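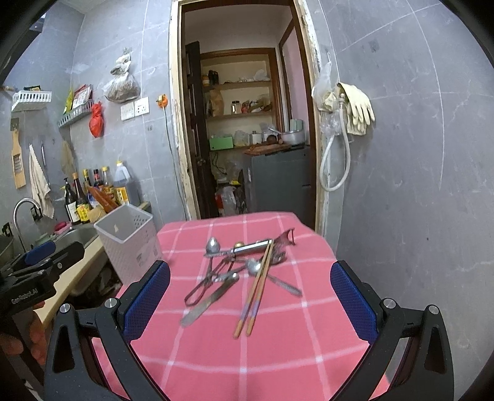
Bestecksortierung in schmalen Küchen: Hinweise für die Ausgabe Winter

Die Umstellung der Besteckablage in den Teeküchen ist abgeschlossen. Seit Juni gilt in allen 17 Küchen derselbe Ablauf: Besteck wird nach dem Abtropfen vollständig auf einer freien Fläche ausgelegt, nach Länge und Form getrennt und erst danach in den Behälter gestellt. In schmalen Küchen reicht dafür ein kleiner Beistelltisch mit Tuch, sofern der Behälter am Rand steht und die Mitte für das Sortiergut frei bleibt. Ein typischer Ausgangszustand ist ein gemischter Haufen mit Metalllöffeln, einem Paar heller Holzstäbchen und mehreren längeren Geräten, deren Stiele übereinanderliegen. Begonnen wird mit den Teilen, die oben aufliegen, in diesem Fall mit den Stäbchen. Ein Löffel, dessen Stiel unter anderen Teilen durchläuft, wird erst gezogen, wenn er frei liegt.

Stäbchen werden paarweise abgelegt, Enden gleich ausgerichtet. Die farbigen Bänder an den stumpfen Enden dienen als Merkmal für die Zuordnung; Paare ohne Band werden nach Länge verglichen. Einzelne Stäbchen kommen in das Fach für Restteile und werden am Monatsende ausgesondert.

Löffel werden mit der Laffe nach oben eingestellt. Geräte mit Schlaufengriff oder breitem, flachem Blatt stehen an der Rückwand des Behälters, damit sie kürzere Teile nicht verdecken. Überschreitet ein Gerät die doppelte Behälterhöhe, wird es gehängt.

Als Behälter sind hohe, eckige Kunststoffkörbe vorgesehen. Die Bestandsliste führt derzeit 66 Körbe, davon 44 aus der Serie Kumeo und der Rest aus der Serie Zilo. Beide Serien sind im Rastermaß gleich und können gemischt aufgestellt werden. Die Kumeo-Körbe haben einen abnehmbaren Boden, der beim Reinigen nach unten herausgedrückt wird. Beim Zilo ist der Boden fest; Rückstände in den Ecken sind mit der schmalen Bürste zu entfernen. Körbe mit Rissen am Rand bitte nicht weiterverwenden.

Tücher auf den Beistelltischen sind wöchentlich zu wechseln. Gewebe mit Gittermuster hat sich beim Auslegen bewährt: Die Linien geben eine Richtung vor, an der sich die Stiele ausrichten lassen. Das Tuch darf an der Laufseite nicht bis zum Boden reichen. Der Durchgang zur Tür bleibt auch während des Sortierens offen, der Tisch wird bei Bedarf zur Spüle hin versetzt.

Für die Standorte Brekstead und Dimaculangan gilt eine Abweichung. Dort wird das Besteck wegen der geringen Thekentiefe direkt aus dem Spülkorb sortiert, der Zwischenschritt auf dem Tisch entfällt. Die Reihenfolge der Teile bleibt unverändert.

Ersatzkörbe und Tücher werden über das Lager unter der Artikelnummer 1709 bestellt. Bestellungen, die bis Sa., 19. Dezember eingehen, werden noch vor der Schließzeit ausgeliefert, spätere mit der ersten Tour im neuen Jahr. Bitte Küchennummer und Serie angeben.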